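# Handout 5: Good practice for hand-held gripper work on flat surfaces 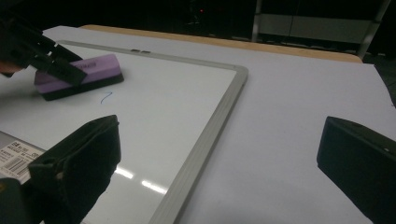 *Department of Automation and Applied Robotics, Sturgate College, Drostedton - Module 314*

Revised May 2, 2024. Replaces the September issue. Read with the Backlund bench rules, which still apply in full.

## 1. Scope

These notes cover two-gripper tasks on a tabletop where one gripper holds a tool against a flat surface. The worked case is wiping a whiteboard with a block eraser. The same rules apply to sanding blocks, sponges and squeegees.

## 2. Terms

**Contact face** - the side of the tool that does the work. On a felt eraser this is the pad.

**Overhang** - the part of the tool that extends past the jaws.

**Idle gripper** - the gripper that is not holding the tool at a given moment.

## 3. Grip

3.1 Close the jaws on the body of the tool. The pad must stay free to lie flat.

3.2 Overhang is allowed. In the case shown, the right end of the eraser extends beyond the jaws while the felt is flat on the board. A grip of this kind is accepted provided the block does not turn under load.

3.3 Keep fingers behind the housing. A hand may be partly in view; it must not touch the tool or the board during a stroke.

## 4. Surface

4.1 The board lies on the table and must not slide. Check this by hand before the first stroke.

4.2 Marks are made with one dry-erase pen, in one colour per run. The short blue curve near the eraser is large enough to count as a mark. Dots are not.

4.3 Overhead lights produce glare on a glossy board. Glare may cross the board but should not cover a mark. Turn the board if it does.

4.4 Labels and barcodes may stay on equipment. Do not cover them with tape, which lifts at the corners and catches the felt.

## 5. Idle gripper

5.1 Hold it open and clear of the tool path.

5.2 It may be used to steady the board by the frame. It must not press on the writing surface.

## 6. Ending a run

A run ends when no mark can be seen on the board and the tool has been released. A run stopped with a mark still present is logged as incomplete - do not finish the job by hand and log it as complete.

Runs are limited to 72 seconds. A session may hold up to 400 runs, split between pairs as set out on the Grundbridge rota.

## 7. Log entries

Enter the run number, tool, pen colour and result. Use the result codes C (complete), I (incomplete) and V (void). A void run needs a short note giving the rule number that was broken, for example "V, 3.3".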